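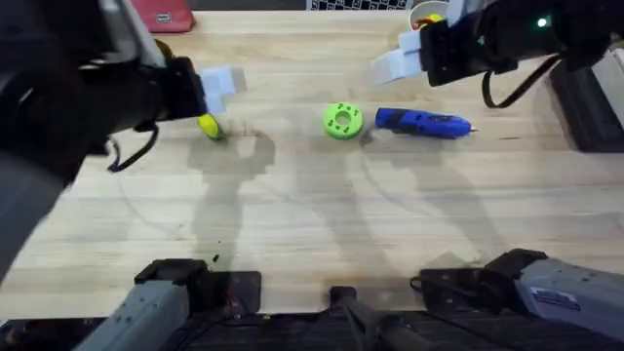
Can the town council limit what I say in public comment?

Asked by Runitel, 25 August 2025

I live in Imell since some years and became a citizen in April, so please excuse if the question is basic. The council wants to sell the small park at the end of Yokoyama Street. I went to the meeting and signed the speaker list, where I was number 16. Each person has two minutes. When I started to say that the council president did not answer the letters of the neighbors, he stopped me and told me that speakers may not criticize members by name. I sat down because I did not want trouble.

I studied the First Amendment for my citizenship test and I thought that criticism of the government is exactly what it protects. Is such a rule allowed? And is the limit of two minutes allowed? I would like to speak again at the next meeting, but I want to do it in the correct way.
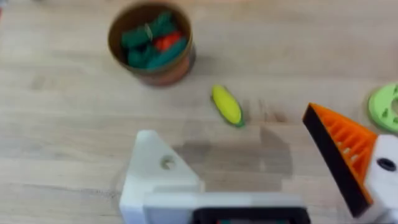 Answers

Answer from Drollesel
Marked as helpful

I am not a lawyer, but I went to many meetings in my own town and had to read on this subject. These are two different questions.

The time limit is normally allowed. Courts usually treat the public comment period as a limited public forum. The council may decide how long each person speaks, and it may ask that you stay on the topic of the meeting. The important point is that the limit must be the same for everyone. If the friends of the council president receive five minutes and you receive two, then you have something to complain about.

The rule about criticism is much weaker. A council may stop a person who shouts, threatens or really disturbs the meeting. It may not choose between opinions. If a speaker can say "I thank the president for his good work," then another speaker should be able to say that he did a bad work. Several courts have decided against rules of this type, but the decisions are not identical everywhere, so it depends also on where you live.

What I would do in your place:

Ask the town clerk for the written rules for public comment. Maybe the rule he mentioned does not exist on paper.

Ask for the recording or the minutes of the meeting, and write down his words while you remember them.

Send a short, polite letter to the town attorney. Quote the rule and ask if it applies also to praise.

Prepare a text that you can read in less than the time. Put the most important sentence first.
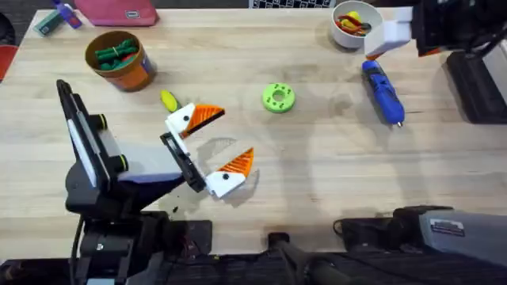

Two robot arms over a wooden tabletop.

Answer from user91

It's a free country, they can't stop you from saying anything. Just keep talking next time.

Answer from Mayu Oshima

I would be careful with the advice to just keep talking. In some places you can be removed from the room if you do not stop when the chair tells you, and it is slow to prove later that you were right. Say clearly "I object to this interruption and I ask that it is put in the minutes," then continue with your other points.

Also, you are not limited to the microphone. You can give a written comment to the clerk, and usually it becomes part of the record. In our town we collected 20 letters this way for a question about a bus stop. I cannot say if they changed the vote.

Check also the open meetings law of your state. Not every state gives the public a right to speak at a meeting, some give only the right to attend and listen. But when the council opens the floor, it must treat the speakers equally.
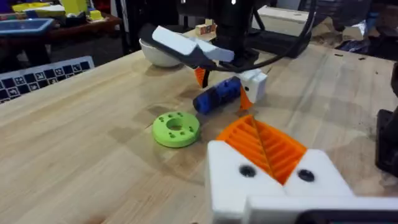

Drollesel: I agree with the point about the state law, I forgot to include it. Please look if your state has a deadline for complaints about meetings, because it can be short.

Runitel: Thank you both. I wrote to the clerk this morning and asked for the rules.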